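Progress report to the Ulport Family Learning Fund
Nulmont Toy and Block Library, Caltville
Second reporting period, prepared by Raíssa Vieira, coordinator 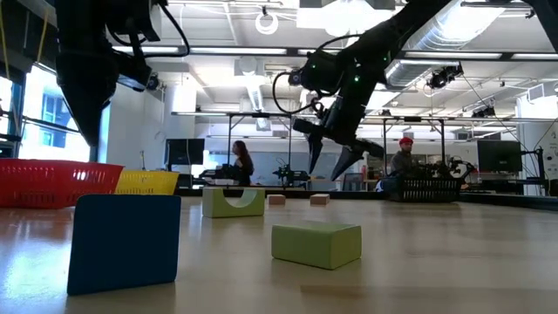

The block collection has taken up most of our time since the last report. When the grant started, our building blocks were stored in four deep cartons, mixed together by donor, and families borrowed them by the bagful with no idea what was inside. We have now moved to sorting on the table into open baskets, with a red, a yellow and a black basket set toward the back and the blocks worked through in front of them. The lime-green arch and the solid lime-green rectangular block are typical of the larger pieces, and the small pinkish-tan wooden blocks are the kind that used to sink to the bottom of a carton and stay there. Sorting by size and shape first, and by color second, has been faster than the color-first plan in our application. We ask the Fund to note this as a change to the work plan. It has no effect on the budget.

Work completed

The first pass through the donated stock is finished. We sorted, checked and recorded 602 blocks. Pieces with splinters, deep cracks or peeling paint were set aside and are not in the count. Most of the wooden pieces only needed wiping down and a light sanding on the corners. The larger blocks in bright colors were in better shape than we expected and most went straight into circulation.

We made up 15 lending sets from the sorted stock. Each set has at least one arch, a mix of long and square pieces, and enough small blocks to be worth stacking. A card goes home with each set listing what is in it. The cards are printed on plain card stock and we write corrections on them by hand when a piece is swapped, so some already look untidy. We plan to reprint them at the end of the grant and leave them alone until then.

The Sunday open hours started on schedule. Families can come in, try a set on the tables and take one home for two weeks. Attendance has been uneven. The early part of the afternoon is quiet and the last hour is crowded, which makes check-in slow, and returned sets were being put back on the shelf without being checked. We now put returns on a separate shelf and go through them on Monday before anything goes out again.

Baskets and storage

The application asked for lidded bins. We bought open plastic baskets with slotted or perforated sides and used lidded bins only for the back room. The reasons are practical. Children can see into the baskets and will put things back in them. Dust falls through the holes, so the baskets need a rinse less often than the old cartons needed emptying. They are also light enough for a parent to carry to a table with one hand.

There are two drawbacks. The baskets do not stack well when they are full, so they take up more shelf length than we planned for. Some of the thinnest pieces, mainly flat strips from an older set, can work their way out through the slots. Those pieces now live in cloth bags.

We tried labeling the baskets by age group for a short time and gave it up. Parents asked about the labels more than they used them, and older children would not touch anything marked for younger ones. The baskets now carry a shape drawing and no words, which also helps families who do not read English at home.

Spending

The Fund's award for this period was $2,000. The largest cost was shelving, purchased from Hwang Fixtures and delivered in one load. Baskets, cloth bags, card stock, sandpaper and cleaning supplies made up most of the rest. We underspent on printing and overspent on shelving by nearly the same amount. Receipts are attached to the financial form. No money was spent on new blocks in this period, as agreed.

Delays and problems

The catalog is behind. We had planned to have every set listed on the website by now, with a short note on what can be built with it. The sets are listed, but the notes are written for only a few of them. Writing them takes longer than we allowed, mainly because somebody has to sit down and build with each set first.

We are short of arches. Families ask for them, they make bridges and doorways possible, and they are the piece most often missing from donated stock. To give every set an arch we had to leave some otherwise good pieces in the back room. We have asked for arches by name in the donation notice at the front desk.

Missing pieces have been a smaller problem than we feared. A few sets came back short, and in most cases the family brought the block in on the next visit. We do not charge for lost pieces and do not want to start.

Next period

The remaining notes for the catalog come first. After that we will go through the back room stock a second time and see whether more sets can be made up once the new donations are in. We also want to move the check-in table closer to the door before the December open hours, which are usually our busiest.

We would like to use part of the next payment to buy arches and long blocks. This was listed in the application as optional, and we ask for the Fund's approval before ordering. A price list from two suppliers will follow by email. Please send questions about this report or the attached receipts to Raíssa Vieira at the Caltville office.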